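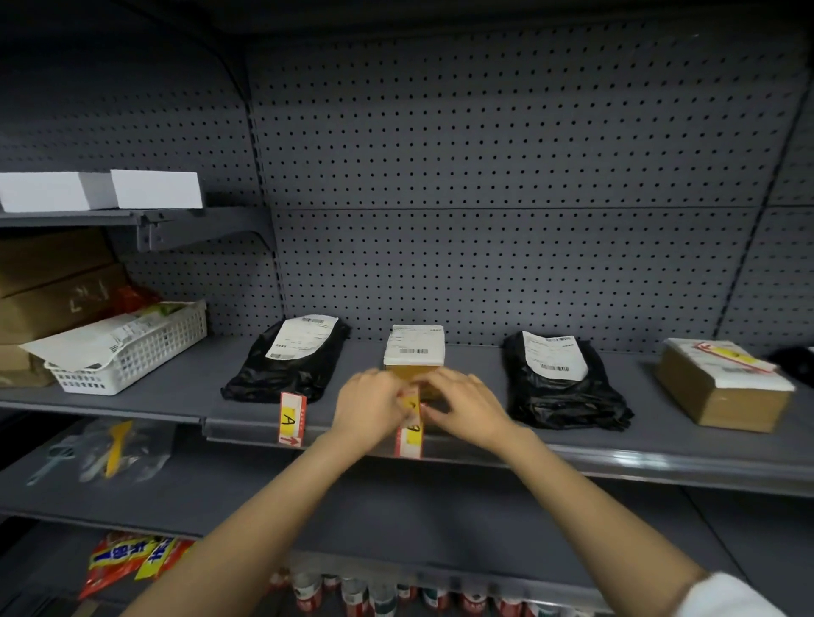

Drustimbridge parcel counter to move into former hardware store

The parcel counter that serves Drustimbridge and the farms north of it will move into the old Ginting hardware store on Mill Street in January, the town council confirmed after a short meeting this month.

The counter has been run from a side room at the train station for the past 2 years. Residents have complained about the short opening hours and the lack of parking, and the station's owner wants the room back for bike storage.

Under the new lease, the counter will pay a monthly rent of $1159 for the front half of the Ginting building. The back half stays empty for now. The council had looked at a smaller unit in Sterley but turned it down over the distance, which would have meant a bus ride for most people without a car.

Shabani Barasa, who manages the counter, said the extra floor space would make the biggest difference before the holidays, when parcels have had to be stacked in the station hallway.

"On a bad afternoon people wait outside in the rain," Barasa said. "We'd have the door propped open and a line down the steps. At Ginting we can bring everybody in."

Opening hours will change with the move. The counter will open at 7 a.m. and close at 7 p.m., with a break at noon. At the station it has had to close at 4:30 p.m., when the ticket office shuts, and many commuters have only been able to pick things up on their days off.

Parcels will be held for the same length of time as now, and the fee for a second delivery attempt will not change. Customers who have an open pickup slip when the move takes place can use it at either address during the first week.

Not everyone is pleased. Ingeborg Hofstetter, who lives next to the Ginting building, told the council that Mill Street is already too narrow for the delivery vans that use it. She asked for a loading bay on the Skikau road side, where there is an unused gate.

"They will stop in front of my driveway. They did it when it was a hardware store and they will do it again," Hofstetter said.

The council agreed to ask the carriers to use the gate before 9 a.m. but did not make it a condition of the lease. A request to lower the speed limit on the last 200 yards of Mill Street has been passed to the county, and no date has been set for an answer.

The Ginting store closed last spring when the family retired. The building needs a new front door and a ramp, and work on both is due to start as soon as the permits come through. The old sign will stay up — the council voted to keep it as part of the street front — and a smaller one for the counter will be hung beside the door.

Residents who get mail through the counter will receive a card with the new address. Post office boxes are not affected and will remain at the station.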